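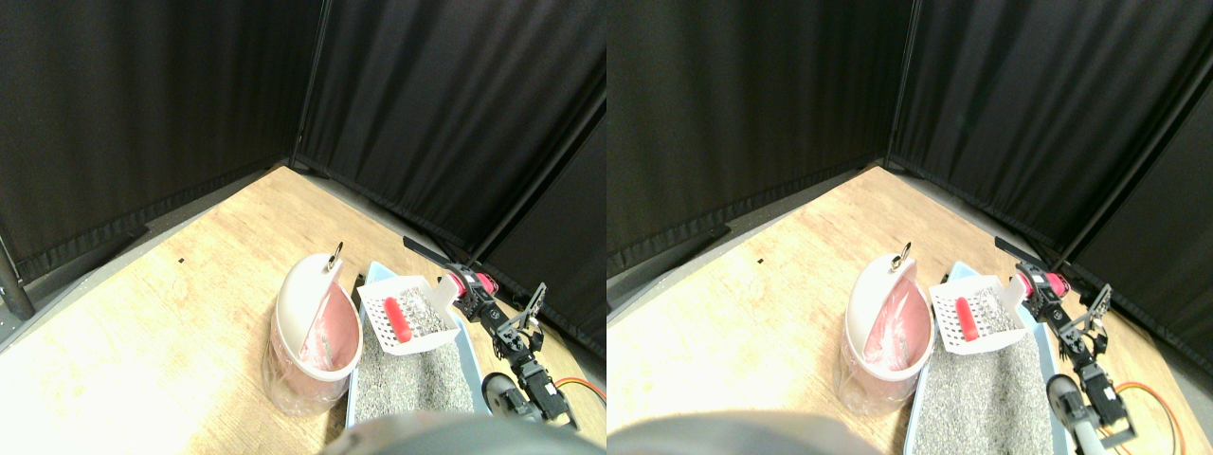 Rewrapping a racket handle, quick version

Club night in July, three people asked me the same thing, so writing it down once. Works for tennis, badminton, squash. Takes maybe ten minutes the first time, less after.

You need: one overgrip, scissors, the little strip of finishing tape that comes with it. Damp cloth. Trash can within reach.

1. Peel the old overgrip off, top to bottom. Leave the base grip underneath alone unless it's crumbling. Wipe down, let it dry.

2. Find the tapered end of the new one. Pull off the plastic film. Everyone forgets the film.

3. Start at the butt cap, tapered end first. Small bit of backing tape there, press it down hard. One full turn right on the cap before you start climbing.

4. Climb.
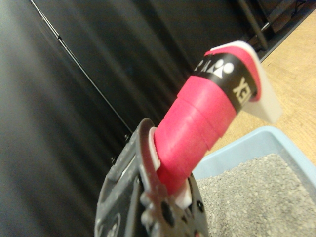 Overlap is where most wraps go wrong. Too little and you get gaps, too much and you run out half way up and the handle feels like a broom. Keep steady tension, turn the racket and not your hand. You want what the red tape has, diagonal wraps with each edge stepped a little over the last one. Mbali Mahlangu overlaps almost double for a fatter handle, fine if you like that, buy the longer roll.

5. At the top, cut the leftover at an angle so the end runs level round the handle. Finishing tape over it, pulled tight.

6. Squeeze the whole thing a few times. If it slides, redo it now, not in the middle of a match.
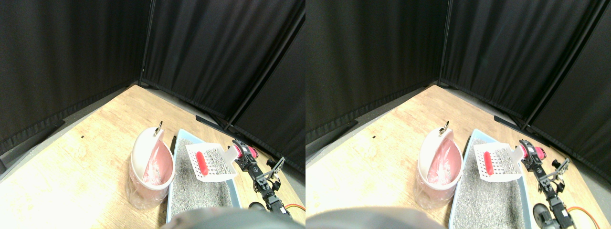 How often should I change it?
When it goes shiny or slippery. For me that's about 30 hours of play, sooner in hot weather. Enikő Orbán swaps hers before every tournement and keeps spares in her bag.

Left handed? Wrap the other way. Same steps.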